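From: Peninah Makori
To: gripper-talk list
Subject: Re: [gripper-talk] Narrow fingers vs. wide ones for thin-walled bins

On a morning in July, Cledwyn Meredith wrote:

> Peninah, you said last time that you'd moved both arms over to the
> Zutix fingers and that you'd "report back," which on this list is
> usually the last we hear of anybody. Did it work? We have the Bravo
> pads here at Lestport and they're fine on boxes and hopeless on
> anything with a lip. I'd like to know before I spend money.
>
> Also, are you still running both arms off one controller, or did
> you give up on that?
>
> Cledwyn

Cledwyn, consider this the report. I only needed to be insulted in public.

Short version: the Zutix fingers are better on rims, worse on anything with holes in it, and they've cost me more evenings than I planned to give them. I'm keeping them on for now.

We're doing bins and baskets on the bench, two arms facing each other, overhead view for planning. I kept the lamp and the plant on the table because Mei Szabo complained that my last results were from a table so tidy no human had ever eaten at it. Fair enough. The green baskets with the slots are the hard ones, the gray bins are the middling ones, and the white ones I'd have called easy until I tried to take a single bin off a nested stack.
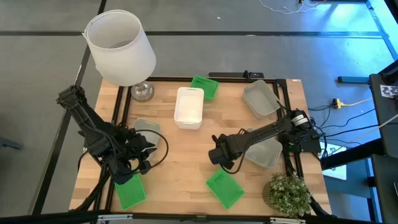 How do you pick up one bin when they come nested?
Come in at a corner, lift one side a little, wait, then lift the rest. A straight pull takes the whole stack with it nearly every time. Anjani Sopacua worked this out with the old pads and it carries over to the new fingers with no changes, so whoever took the wiki page down, please put it back.

Now numbers, because Ovidiu will ask. I logged 981 grasp attempts with the Zutix fingers and 690 with the Bravo pads before I got bored and swapped. They aren't matched sets, so please don't put them in a table side by side and mail it to me. On gray bins only, gripping the rim, the Zutix fingers held on 83 percent of the time. I never scored the Bravo pads on gray bins alone, for which I have no excuse except that I was younger then.

The slotted baskets are another matter. A narrow fingertip goes into a slot, feels resistance, and reports a beautiful grasp. Then the arm goes up and the basket swings around on one finger like a handbag. The wide pads can't fit in the slot, so they never get the chance to be wrong in that way. I've tried turning the approach so the fingers straddle the rim at the corner, where the plastic is stiffer, and it helps. I've also tried wrapping the tips in Gumden tape. That helped for one afternoon and left glue on everything I own.

Cable routing deserves its own complaint. The wrist cable needs slack or the last joint pulls against it, and once it has slack it makes a big loop out over the table at exactly the height of whatever you're carrying. I've moved the clip twice. If you order these, order the longer cable and a second clip, and put the clip on before you calibrate. I did it after, and got to calibrate again.

The gray ones go up at a tilt when you hold them off-center. I used to treat the tilt as a failure and abort. I've stopped doing that. As long as the angle stays put during the move, it can be corrected on the way down, and the success rate looks a lot less embarrassing.
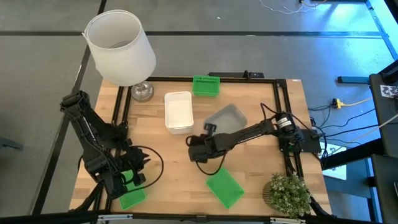
Is one controller enough for two arms?
It depends on how close together they work. With each arm keeping to its own half, one box copes fine. Once both are over the middle of the table, the planner starts making one arm wait for the other, and each move picks up a pause of up to 2 seconds. I've learned to drink coffee during these. Splitting them across two boxes gets rid of the pause and gives you a clock sync problem in exchange, which I'd rank as worse.

So no, I haven't given up on it, Cledwyn, I've just lowered my standards.

If your bins at Lestport all have solid sides, buy one pair of the Zutix and try them on one arm. If you've got slotted stuff, keep the Bravo pads on the other arm and let the planner choose. Mine chooses badly, but that's the next thing on my list.

Logs are in the usual folder. The file names make sense to me.

Peninah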